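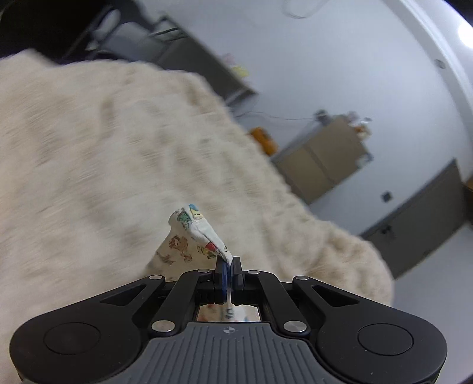 Ikico Fluffy Blanket, cream, large size
Review by Pawłowska
My rating: 4 of 5

I bought this blanket in February, when the floor in our playroom was too cold for sitting. I looked at Florno first, but their cream was more like yellow on my screen and I have had bad luck with their colors before. The Saltico one was cheaper and also thinner. So I paid 36 dollars for the Ikico, and delivery was free.

The pile is long and shaggy, very soft on both hands and feet. My son lies on it with his cars, and in the evening I take it to the sofa. It is heavier than I expected from the page in the shop. For me this is good, but a small child can not carry it alone.

Now about washing. The label says cold water and a gentle program. I have washed it 2 times. The first time I put it together with the small printed cloths, the ones with cartoon animals which we use for everything, and this was my mistake. The cloths came out covered in cream hair and I was picking it off the whole evening. The second time I washed the blanket alone and I cleaned the filter after. There was still hair in it, but much less. Please do not use the dryer. I hang mine over two chairs and turn it once, and it needs a full night.

After drying, the pile looks flat and a little sad. I shake it strongly outside and then go over it with a wide brush, 20 minutes if I want it nice. It comes back almost like new, only one corner stays a bit tangled.

What I do not like: it takes a lot of place. Folded in four it did not fit on my metal shelf next to the bins, so I roll it and tie it with a ribbon. Also crumbs go deep inside and the vacuum cleaner pulls the hair, so I use the weakest setting.

The shop shows 3670 reviews for this blanket and many people complain about the smell from the package. Mine had a light smell for one day with the window open, then nothing.

I would buy it again in this color. For a home with a dog I would take something with short pile.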